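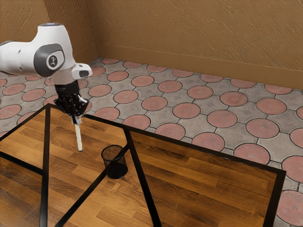

## Informe de visita a la Ciudad Deportiva Santoso

7 de febrero de 2021

La delegación de la Federación, encabezada por Consuelo Cisneros, fue recibida en el acceso norte por Iwona Kaczmarczyk, responsable de la capellanía deportiva del club de rugby Nutus. La jornada de puertas abiertas se celebró con aforo limitado a 77 personas, conforme al protocolo sanitario vigente.

### Instalaciones

El recorrido comenzó en el campo principal, con capacidad para 2000 espectadores, y continuó por el gimnasio y los seis vestuarios. La sala interconfesional, contigua a la enfermería, permanece abierta los 365 días del año. Pueden utilizarla jugadores, cuerpo técnico y equipos visitantes, previa inscripción en recepción.

### Reunión de trabajo

La señora Kaczmarczyk expuso el procedimiento que sigue el club cuando un jugador solicita ausentarse por motivos religiosos. La petición se dirige por escrito al delegado del equipo y no afecta a la ficha ni a la convocatoria siguiente. El club Sturkix, también presente, manifestó su interés en adoptar un texto similar.

Quedó pendiente el calendario del torneo juvenil Kurnix, previsto para mayo. La Federación remitirá a ambos clubes el borrador de horarios.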